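4. Bowl, basin and the words in between

4.1 What people called their mixing vessels

The interviews from Bruvbridge and Gitbridge gave us 1,660 namings of kitchen vessels, and the richest of them by far belong to the family that a dictionary would sort under bowl and basin. We had expected this to be the dull end of the material. Pans have handles and lids and regional names that people like to argue over; a bowl seemed to be a bowl. Instead, this is where speakers hesitated, corrected themselves, laughed, called through to another room for a second opinion, and in one wonderful case changed the word three times in a single sentence.

The 200 households were visited once each, by one interviewer, with the recorder left running while the speaker cooked or tidied. We asked no one to name an object on request. The words come from ordinary requests and remarks ("pass us the big basin", "not that bowl, the washing-up one"), and this matters a good deal, as earlier surveys relied on drawings. A drawing shows shape and very little else. In a working kitchen the speaker also knows what the thing is made of, what it was used for yesterday and whose mother it came from, and all of that gets into the word.

Three meanings need to be kept apart. The first is the vessel for mixing, the second the vessel for serving, and the third the vessel for washing, whether of dishes, vegetables or hands. In Bruvbridge the older speakers use basin for the first and third and keep bowl for the second. Their grandchildren have bowl for all three. Gitbridge is much less tidy, and for that reason a joy to work on: basin survives there for pudding and for washing, but mixing is split almost street by street.

Material is the part we find most exciting. When both words were open to a speaker, stainless steel pulled strongly towards bowl and earthenware towards basin. Plastic went with basin if the vessel was wide and with bowl, or simply tub, if it was deep. Speakers who had inherited an earthenware basin and later bought steel ones often kept the two words side by side, so that a cake could be started in the basin and finished in the bowl without any sense of oddness. Nested steel bowls brought out a further set of words: the set, the nest, the stack, and from one speaker in Gitbridge the lovely "family".

Figure 4 (two parts). Vessel types discussed in this section. First part: stainless steel bowls, nested, with rolled rims.

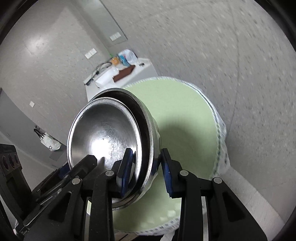
4.2 Washing words

The washing sense deserves separate treatment. It is the only one of the three in which basin has held its ground among speakers under thirty, and it has done so in both towns. We think the bathroom has helped. Wash basin is printed on plans, in shop displays and on tenancy lists, and a child who never hears of a pudding basin will still meet the word over a tap.

Kitchen use is more complicated. Washing-up bowl is the usual shop term in both towns, and most speakers knew it, yet many of them dropped it as soon as they were busy. What they said then was basin, bowl, or just "the plastic". This last form turned up in 7 households, all of them in Gitbridge, and always with the definite article. It looks to us like a real local coinage – we have not found it in any of the older word lists – and we would dearly like to know how far up the valley it goes.

Second part: a stainless steel bowl with a light blue plastic basin.

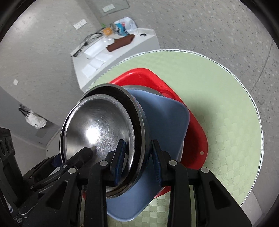 Age accounts for a good share of the variation, but it doesn't account for all of it. Several young speakers who grew up with a grandparent in the house follow the older pattern closely, down to the unstressed second syllable that makes basin sound like "bayzn". Others have the word but treat it as a sort of family heirloom, brought out in a slightly different voice. We coded these as quoted uses and left them out of the main comparison, though they are among the most enjoyable passages on the recordings and we return to them in Section 6.

A sample of 100 recordings was coded again by the second author without sight of the first coding. Disagreements were nearly all over wide, shallow vessels used for both serving and washing salad. For these we now use a mixed category. The earlier drawings-based lists have no place for it, and a fair number of their blank answers may come from exactly this kind of vessel.

Speakers who had moved between the two towns are treated next.

Comments (3)

Tuulikki Saarinen
May 17, 2019
What a treat of a section. We had "the plastic" at home in Otusgate when I was small, always for the thing in the sink, so it does go further up the valley! Did you get anything for the enamel ones? My aunt called hers the dish and wouldn't hear of any other name.

Kwabena Osei
I'd be careful about the bathroom argument. My students all say sink for the bathroom one as well, and they still say basin for the kitchen. Very much agree about drawings though. I gave up on them after one pilot in January.

Tuulikki Saarinen
@Kwabena Osei sink for both here too, now that I listen for it. Will ask my aunt.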